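From: Purkus Leisure Trust, Member Services
To: members list
Date: 23 Sep 2019
Subject: Re: Induction before using the free weights area

> Our group at Drulbridge has been told that every member needs a new induction. Does this include those who joined years ago?

The requirement applies to all members at Drulbridge and Gasisbridge from October - 57 places remain.
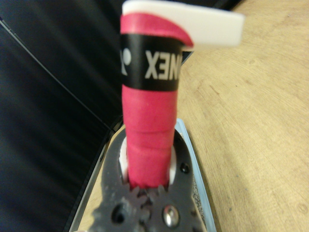 How long does the induction last?
Each session takes one hour and covers warming up, safe lifting and the use of the racks.

Bookings should be made at either reception.

Member Services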